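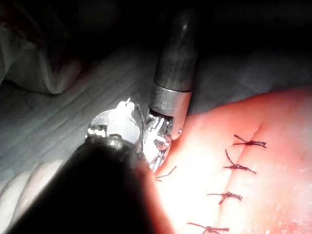 Ticket status: Waiting for customer
Opened by: Lingyun Zheng
Product: Salmont Portfolio, web version
Category: Currency accounts / Transfers

Lingyun Zheng wrote:

Hello. I have an investment account with you in US dollars, and in August I opened also a second one in Swiss francs. My plan was to move a part of my savings out of dollars little by little. On 15th March I made an order to convert money from the dollar account and to buy units of the Bultberg gold fund with the francs. The conversion is shown as "Completed", but the purchase is shown as "Pending, insufficient balance". The balance in francs is larger than the order, I checked it several times.

What I have tried so far:
Logged out and logged in again. No change.
Used another browser. The same message.
Canceled the purchase and entered it again. Now I see 2 pending purchases, and the canceled one does not disappear.

Please tell me if my money is safe, and at what price the units will be bought. The price has moved since I placed the order.

Yaqin Pan (Support) wrote:

Dear Lingyun Zheng, thank you for the clear list. I can see both orders on our side. Your francs are in the account and no money has left it. The first order is canceled in our system, but the web page still shows it from an old copy of the data. Please do not enter the order a third time.

Could you please open Account, then Settlement, and tell me which date is written next to the franc amount? Please tell me also if "Use settled cash only" is turned on.

Lingyun Zheng wrote:

The option is turned on. I do not remember that I turned it on. Next to the amount there is no date, only the word "Unsettled".

Yaqin Pan (Support) wrote:

Thank you, this explains the message. The conversion was made through our exchange partner, Musano, and "Completed" means only that the rate is fixed. The francs are not yet settled, so the option blocks the purchase. I agree that the two words on the page are confusing, and I have reported this to the web team.

You have two possibilities. You can wait for settlement, and the order will go out by itself if it is not older than 90 hours. Or you can turn the option off, and the order goes out within around 15 minutes while the fund is open for dealing. In both cases you receive the next price of the fund, not the price from the day of your order.

Lingyun Zheng wrote:

I prefer to wait. But the canceled order is still visible, and it makes me nervous that I will buy double.

Yaqin Pan (Support) wrote:

I understand. I have cleared the old copy for your account. Please log out, wait 4 minutes and log in again. Then please confirm that you see only one pending purchase. I will leave the ticket open until I have your answer.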